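Home Projects Student Work Archive Search

What the Socks Remember: Tracing the Kit History of a Small-Town Soccer Club
Student project report, Sports and Design elective
November
By a second-year student

When I signed up for this elective I had planned to write about stadium food, and I would have been very happy doing it. Then my group was given access to two cardboard boxes of team photographs and match programs from Jinstead, the club that plays a short bus ride from where I grew up, and I forgot about food altogether. (Well, for most of the term.) This report is my attempt to work out what Jinstead wore, season by season, and why the socks in particular changed so often when everything else stayed put.

If you have never seen them play, Jinstead's home colors are a maroon jersey, white shorts and maroon socks with a white band at the top. Ask anyone in the stands and they will tell you it has always been that way, and they will say it with such confidence that I believed it for the first three weeks. The programs tell a messier story. I went through 200 of them, and I'm grateful to everybody who put up with me reading bits out loud in the library.

How I went about it

The programs are useful because most of them print the colors of both teams on the back page, underneath the lineups. The trouble is that the back page was often typeset once at the start of a season and then left alone, so it tells you what the club meant to wear and says very little about the day itself. Photographs are better evidence, but many of the older ones are black and white, and a maroon sock and a navy sock look exactly the same in black and white. I spent one whole evening convinced I had found a lost navy set before I noticed that the jersey in the same photo came out just as dark.

So I settled on a simple rule. A combination went into my main table only if I could find it in two places, either a program and a photo or two photos from different matches. Anything with a single source went into a second list, which I called "maybe" and which ended up longer than I would have liked.

What turned up

The main table has 9 confirmed combinations of jersey, shorts and socks. Most of them are what you would expect: the home set, the home set with maroon shorts for trips to other teams in white shorts, and a yellow change jersey that came and went. The yellow one was worn with maroon shorts for most of its life, and I think it is the best-looking thing the club has ever put on a field, though I know that is not a finding.

The surprise was the socks. In the years when Jinstead was supplied by Grunutell, the white band moved from the top of the sock to the middle, vanished, came back as two thin bands, and then returned to the top. My first idea was that somebody at the club liked to fiddle with the design. After laying the photos side by side I think the answer is duller and more interesting at the same time (if that is possible!). The club seems to have bought socks separately from the rest of the kit, out of whatever the supplier had in stock in the right shade, and the jerseys were kept going for two or three seasons while the socks wore through every year.

There is a nice bit of support for this in a program note from the Grunutell period, which asks supporters to help with a new set of socks and gives the target as 900 dollars. The same note says the jerseys "will see us through another campaign." I read that sentence many times and grew very fond of it.

The Salinas cup match

One match deserves its own section. Jinstead went to Salinas for a cup game, and Salinas also play in a dark red, so a change was needed. The program lists Jinstead in all yellow. The team photo from that afternoon has them in the yellow jersey, white shorts and yellow socks, and then the action shots show several players in maroon socks. I counted 16 photographs from that one match, far more than for any other, and I still can't make the socks agree with each other.
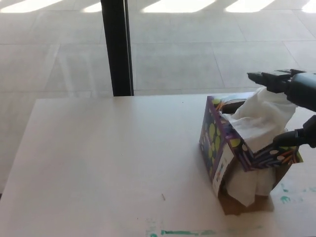
My best guess is that there weren't enough yellow pairs to go around after halftime, or that the referee was relaxed about it, but I have only a guess to offer. I put the all-yellow set in the "maybe" list and gave the mixed version a line of its own with a question mark.

It did make me look harder at the league matches against Trorkau, where the clash was with the white shorts. There the pattern is much steadier. Whenever Jinstead visited Trorkau they wore the maroon shorts, and whenever Trorkau came the other way it was the visitors who changed. Every photo I found agrees on this, which after Salinas felt like a vacation.

What I would do differently

I would start with the color photographs and work backward. I began with the oldest programs because it seemed like the proper thing to do, and I lost a good deal of time to guesses that a single later photo could have settled. I would also write the opponent's colors next to every entry from the first day — without them a change kit makes no sense, and I had to go back through both boxes to add them.

The goalkeepers are missing from this report entirely. They wore green, mostly, and then for one season something with a zigzag, and they really need a project of their own. My notes and both lists have been left with the boxes for whoever takes the elective next.

Contact the department | Copyright Student Work Archive | Back to top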